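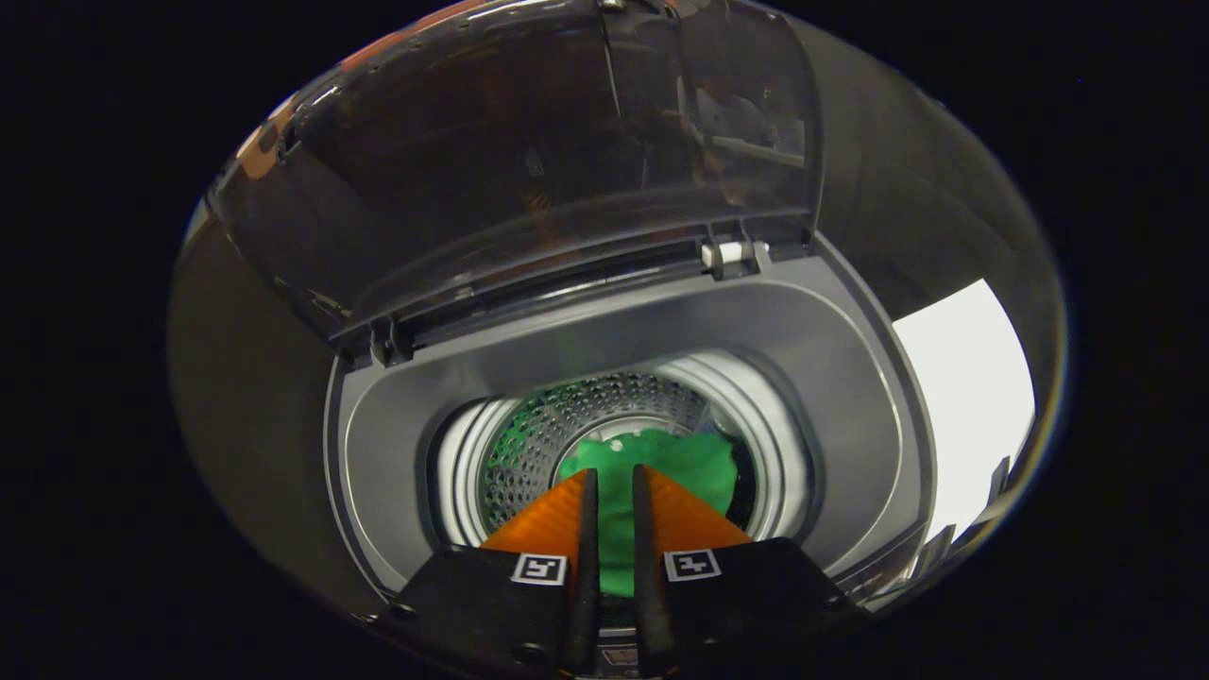 Top-loading washing machine with the lid open

Fullitura Handheld Audio Guide for Museums and Historic Houses

The Fullitura audio guide is a handheld player for museums, galleries and historic houses. Visitors key in the number shown beside an exhibit and hear the matching commentary through the built-in speaker or through their own headphones. The guide works without a mobile signal, so it is suitable for cellars, thick-walled buildings and outdoor sites.

Commentary and languages

Each player holds up to 16 languages. The language is chosen at the desk when the guide is issued and stays locked until the player is returned. Separate commentaries may be loaded for children, for visitors who are blind or partially sighted, and for temporary exhibitions. Recordings are supplied by the museum or may be commissioned from our studio at Skirkitmont, where scripts are edited and read by professional speakers.

Handling and charging

The keys are raised and carry tactile marks. The volume returns to its middle setting each time a player is docked. A full charge lasts through a normal opening day. Players are charged and updated together in the Dinano rack, which can be fixed to a wall or placed under a counter. The rack must not be installed in a public area.

Lanyards and pouches

Every player is issued with a neck lanyard and a fabric pouch. Both are machine washable at a low temperature and should be dried flat. Remove the player and the metal clip before washing. Replacement sets are sold in the colours of the standard range only.

Hire and purchase

Players may be bought outright or hired for a minimum of 3 months. Hire charges include the rack, lanyards, pouches and repair of faults arising from normal use. Loss and water damage are charged to the hirer. Purchased players carry a warranty of 7 years, excluding the battery.

The guide is in use at the Doãn Collection of Ceramics, where 4,000 objects are covered by a single set of recordings.

Orders and enquiries

Requests for a quotation should state the number of players, the languages needed and the planned opening date of the tour. A sample player can be lent to registered museums on written request. The enquiries desk is closed on Monday.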